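How to set up a peg-board test for a robot arm (and what it tells you about the washing-up)

Posted Dec 8, 2021

People ask me when a robot is going to empty their dishwasher, and I always end up talking about puzzle boards. Bear with me, there is a link! Putting a plate in a rack is really a matter of getting a shape into a gap without bashing the shape, the gap or the neighbour's shape. If an arm can't manage that with a chunky plastic block, I don't want it anywhere near my glasses.

So this is how I run the test at Sanbridge, our little shared workshop. I've been doing it since September and I've changed my mind about most of it at least once, so take what you like and leave the rest.

What you need

An arm with a gripper of some kind. Ours is on loan from Kallex and we call it Trevor. A board with pockets cut in it, a handful of pieces in different colours, and a walled area to do it all in. The walls matter more than you'd think. My first try was on an open bench and I spent half the evening crawling after a block.

Print the pieces a touch smaller than the pockets. Ye-ji Moon drew up our current set and we went through 4 versions before we were both happy (she was happy at version 2, I was being fussy).

Step 1: Scatter the pieces

Don't line them up nicely. A kitchen doesn't line things up nicely. I want the bar lying at an angle and things sitting close enough to each other that the gripper has to think about where its fingers go. In the layout below the green zigzag and the black bracket have only a small gap between them, and that sort of spacing gives a machine far more bother than you'd guess. You and I would just nudge one aside with a knuckle without noticing we'd done it.
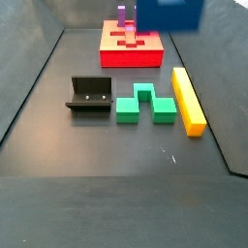
Step 2: Pick one piece and stick with it

It's very tempting to ask for the whole puzzle straight away. Please don't. Choose one piece, put it back on the floor after each go, and run it until you're bored. I do 99 goes because my tally sheet has 99 boxes on it, and I've never got round to making a new one.

Write down three things each time: did it pick the piece up, did it get it over the right pocket, and did it go all the way in. Those are separate skills. Trevor is lovely at the first one, fair at the second and a bit of a donkey at the third.

Step 3: Leave the awkward shapes till last

Plain bars are your warm-up. Anything with two uprights joined together is much harder, as both ends have to be lined up at once, and if one side catches, the whole thing tips. Think of a toast rack going back in a narrow cupboard. I give these pieces a slower approach speed and let the arm wiggle slightly when it feels resistance. The wiggle setting is well worth an afternoon of your time - start tiny and build up.

Check the fit by eye as well. Get down low and look along the top of the board. A piece that's properly home sits level, with its joining bar close to flush with the surface, and the pillars should stand straight up. If one leans, count it as a miss, even if the software is cheerfully telling you otherwise.
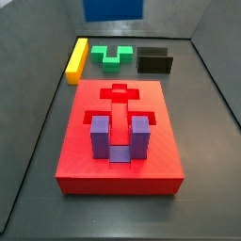

I'd also look at the order you're asking for. Some pieces get in each other's way once they're in, and tall ones are the worst, because the gripper then has to reach down past them. We lost more than 6 evenings to what I thought was a camera fault, and all it needed was a different running order. Ye-ji had suggested that on the first evening, I should add.

Step 4: Move the board

Once you're getting good results, shift the board a little and turn it a few degrees. If your scores fall off a cliff, the arm had learned the spot and not the job. Ours did exactly this. It's a bit crushing, but it's the most useful result you'll get.

So, can it do chores yet?

In my workshop, no. Trevor can place a known block in a known hole, slowly, with me hovering. Sorting parts into trays on a shop floor feels within reach, and I'd happily let it have a go at that tomorrow. A sink full of odd mugs and wet forks is another matter, and I'm still doing mine by hand.

Next on my list is trying the same board with the Cevadano gripper, which has softer fingers. If you've used one, do tell me what grip force you settled on, as I'm only guessing at the moment.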